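Huerta Packing Room Project
Interim progress report to the Illard Fund
Prepared by: Rochelle Kowalczyk, project manager
Date: 2026-07-21

1. Purpose of this report

This report covers work on the boxing and sorting of small goods at the Huerta site since the last statement, which was submitted in February. It sets out what has been completed, what has been delayed, and how the remaining part of the grant will be used.

2. Work completed

The packing room is in regular use. A total of 3206 items have been entered in the stock list, and 420 boxes have been packed, labeled and moved to the Vimer store. Marijke Postma keeps the list and has corrected the duplicate entries noted in the previous report.

All packing is now done on a covered table. The cover is a pale green cloth with a grid of thin white lines, and staff use the squares to line up a box before it is filled. Dark items were hard to find on the old tabletop, and the change has been well received by both shifts. 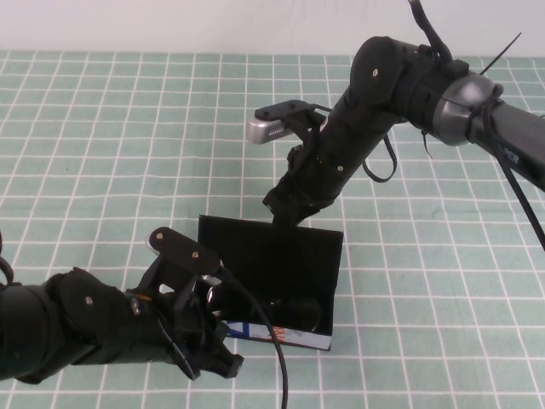 The packing order agreed with the fund in February remains in place. Round items go in first, flat items follow, and cables are tied and placed last. Boxes stay open until a second person has checked the contents against the list. Fulgencio Calvo carries out this check in the mornings and Aitana Ortuño in the afternoons. Lids are stored under the window bench until they are needed.

3. Delays and issues

The second delivery of boxes from Jonby arrived 2 weeks late. Packing continued with the remaining stock, but the larger items had to be set aside and some 100 of them are still waiting. The supplier has confirmed the next delivery in writing.

Black boxes and black items remain the most difficult to check. It was decided to keep the existing boxes, as replacing them would exceed the budget line for materials. Cayetano Vallejo has asked that additional lighting be considered instead, and a quotation has been requested.

The table cloth is to be laid flat at the start of each shift. Creases make the squares unreliable as a guide, and a spare cloth has been ordered under the same budget line.
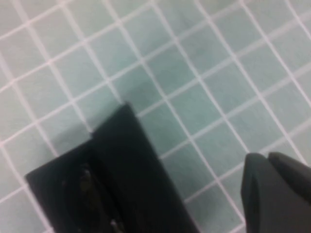
Figure 2. Black object on the gridded table cover, packing room, Huerta.

4. Use of funds

Spending on materials is within the approved amount. The staffing line is slightly underspent as a result of the late delivery, and we ask permission to carry the balance into the next period. No change to the total grant is requested.

5. Next steps

Packing of the larger items will resume when the Jonby boxes are received. The lighting quotation will be forwarded to the fund for approval before any order is placed. Ms. Postma will send the updated stock list under separate cover.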